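Bench notebook – glasses cleaner build
30 July 2025
Shared shop, Skillircombe. Written up by Yi-an Sung, for me and for whoever picks this up next.

I want to get this down while it's fresh, so forgive the rambling. For anyone who hasn't been following along, we're trying to build a small bench machine that cleans a pair of eyeglasses from start to finish: opens the case, takes them out, sprays, wipes both lenses and both arms, puts them away again. Sun-ja started calling it the Fovero back when it was only a sketch on the back of a parts bag, and the name has stuck, so that's what I'll call it too.

The long and short of the last few weeks is that the arm moves nicely and the wiping is terrible. It wipes the way I used to wash dishes when I was seven, all enthusiasm in the middle and none at the edges. I've been tuning the path by guesswork, and Valdemar very kindly (he really was kind about it) suggested that I stop typing numbers for a while and go back to how a person does the job, slowly, with each step written out. So the work for this entry is all by hand. Case, glasses, cloth and spray bottle on the brown table by the blue curtain, and lots of notes.

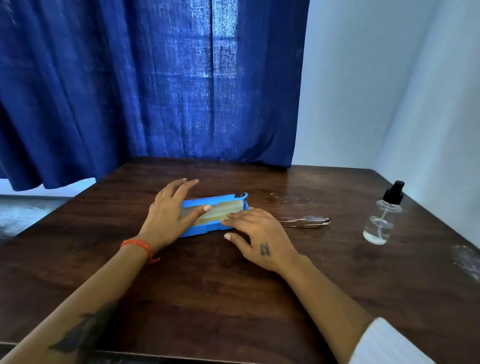
Page last changed: 30 July 2025, by Yi-an

Starting with the case, then, which I had down in the plan as the easy part! The plan gave it a single line, "open case," and I'd now like to split that line into several. With the lid open you have a long shallow box with a hinge at the back, and the moment you press on the inside the whole thing wants to do something, either slide or tip, depending on where you press. A person spreads one hand over the front and the lid and never thinks about it. Our arm has one gripper and no second hand to lend it, so the case needs holding down by the table itself.

I think a shallow tray is the answer, with a lip along the front and a stop behind the hinge so the lid can fall open to the same angle each time. Do-yoon has offered to print one. I've asked for two versions, one with a lip of 2 mm and one of 3 mm, because I can't tell by thinking about it whether the lower one will hold, and plastic is cheap. He also asked whether the tray should be cut for one particular case or made adjustable. I said one case for now. We can be generous later on.

A note about folded glasses while I'm on the subject. Lying on the table with the arms tucked in, thin metal frames give a gripper almost nothing to hold. The rim is the obvious place and also the worst, since you're pulling on the part that keeps the lens in. I keep coming back to the bridge. It's small, but it's stiff, it sits between the lenses, and if you hold there you can reach nearly everything else without letting go. The trouble is getting the jaws in behind it without touching glass. Shadi has some soft silicone fingertips left over from the Stetard job and says I may have them if I stop borrowing his calipers, which seems a fair trade. They're a bit wide. I'll try trimming one with a craft knife before I ask him for anything else.

Now the wiping order. I had always programmed it lens, lens, arm, arm, because that's how I'd say it out loud if somebody asked me. But written out step by step, the arms make much more sense as their own separate job, with their own grip on the cloth. A lens wants a flat bit of cloth and a light circular rub. An arm wants the cloth folded around it and a straight pull from the hinge out to the tip, with the frame held firmly at the other end so that the hinge isn't doing the work. Those are two different tools as far as the machine is concerned, even if it's the same little square of microfiber.

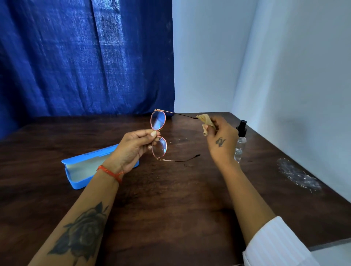 The pull is where I'd like us to put most of our effort next. When you pinch the tip of an arm and draw the cloth along, the load goes straight back through the hinge to wherever you're holding, and if the grip at the bridge is loose the whole frame swings around. I could feel it happen in my own fingers once I was paying attention. So the holding side has to be the strong side and the cloth side has to be the gentle one, and I had them set the other way around in the controller. I'd given the cloth gripper all the force because it was the one "doing something." Sun-ja read that over my shoulder and laughed for quite a while.

She also raised a good point about which way up the glasses should be. I'd been planning to present them flat, lenses facing the ceiling, like a plate. If you turn them on their side instead, one lens above the grip and one below, both arms stick out the same way and the cloth can come in from the right for each of them. That means one approach direction to program, and a short move down between the upper arm and the lower one. It does leave the lower arm close to the table, so the fixture will want to be raised a little. I haven't drawn this yet.

Spray: still undecided. The pump bottle needs a firm push from the top and it's a light little thing, so it would need a holder as well, and then a finger or a small cam to press it. Valdemar would like to mount it permanently and bring the glasses to the bottle. I'd like to dampen the cloth and leave the glasses out of it altogether. We've agreed to try his way first, because he already has the cam.

To do, in no special order:

Trim one silicone fingertip and test it on the old frames from the drawer, no lenses in.
Swap the force settings – strong at the bridge, gentle on the cloth.
Rewrite "open case" as separate steps.
Sketch the raised fixture with the glasses turned sideways, and show Sun-ja before cutting anything.
Ask Do-yoon whether the tray can have screw holes at the back.
Give Shadi his calipers.

I'd love to have a complete run, case to case, by December, even if it's slow and has to be watched the whole time. The cloth is in the top drawer with the spare tips. Please don't use it on the soldering bench, it picks up flux and then we're grinding that into somebody's lenses.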